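把厨房租给数据：与Vudance采集服务负责人的谈话

Vudance这家公司不大，办公室在一栋居民楼的一层。它出售的服务叫Flerkum：客户说明需要什么样的家务动作，公司派操作员到真实的住宅里，用手持夹爪把动作一遍一遍做出来，然后交付整理好的数据。我星期五下午去访问他们，和负责这项服务的经理谈了一个多小时。按照她的愿望，文章里不写名字。

我先问，为什么不在实验室里搭一个厨房。她说他们试过，第一批客户不满意。“实验室的桌子太干净，桌布是单色的，灯也很均匀。机器人学会了在那里抓东西，到了别人家里就不会了。我们现在只用有人住的房子。花桌布、瓷砖、灶台上的锅，主人平时怎么放，我们就怎么放。”
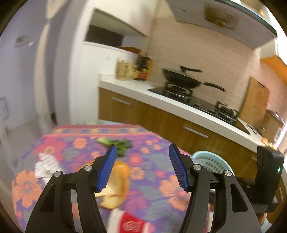 Flerkum的手持夹爪在花桌布上方张开，桌上有面包和西兰花，后面是厨房灶台。

目前合作的住宅有9套，房主按半天收费。每套房子里的任务单由客户和Vudance一起写，一般包括食物、布料和包装这几类物品。她认为食物看起来容易，做起来却很考验人。“面包是软的，操作员用力稍微大一点，形状就变了，下一次抓的已经是另外一个东西。所以面包我们要多买。”

夹爪的垫片带有细密的条纹，由供应商Mertens制作。我问垫片多长时间换一次，她说没有固定的周期，操作员每天开工以前检查，条纹磨平了就换。换下来的垫片也要登记，有的客户会问某一段数据用的是新垫片还是旧垫片。

谈到布料，她的话明显多了起来。去年他们交付的一批数据里，布料任务有nearly一半被客户退回，问题在于操作员习惯从布的边上抓。“客户想要的是从中间捏起一个尖，再提起来。人的手做这个动作不用想，拿着夹爪就要练习。我们有一位操作员，练了3天才比较稳定。”退回的那一批他们重新做了，没有另外收钱。
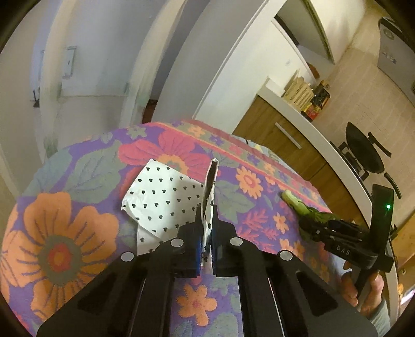 捏起印有小黑心的白布；右侧的另一只夹爪夹着一棵绿色蔬菜。

双手任务是一月才加入价格表的。两只夹爪同时录制，时间要对齐，后期检查的工作也多一些，所以价格比较高。我问有没有客户觉得太贵。她没有回避：“有。有的客户算了一下，决定自己买夹爪，自己录。我觉得这也是合理的选择，如果他们有人、有房子、有耐心。过了几个月，其中一家又回来找我们，因为他们只有一个厨房。”

我也看了一份样品数据。最小的订单是100段录像，附带任务说明和质量记录。样品里每一段都写明了任务是否完成，失败的段落没有删掉，放在单独的文件夹里。我个人认为这一点做得好，有的同类服务只交成功的部分，客户后来想研究失败的原因，就没有材料。不太方便的地方是说明文件：名称的写法前后不统一，同一块布在一个地方叫“餐巾”，在另一个地方叫“方巾”。她承认这个问题，说新的词表正在做。

他们最大的一份订单来自Nedance，一共2689段，全部是餐桌上的整理动作。我问这么大的数量怎么保证质量。她说，办法很普通：每个操作员录半天，另外半天检查别人录的。“自己检查自己，眼睛会原谅自己的手。”

关于隐私，我问得比较仔细。住宅里录像，门和走廊常常也会进入画面。她解释说，开工以前房主要把照片和信件收起来，操作员录完以后再检查一次，出现面孔的段落不交付。房主可以要求看当天的全部录像，到现在真正来看过的只有一家，看完以后请他们把客厅的一段删去，他们照做了。

最后我问到交货时间。小订单两个星期，双手任务要加一个星期，如果客户指定某一种蔬菜，还要看季节。她建议新客户先订最小的一份，在自己的模型上试过，再决定要不要双手的数据。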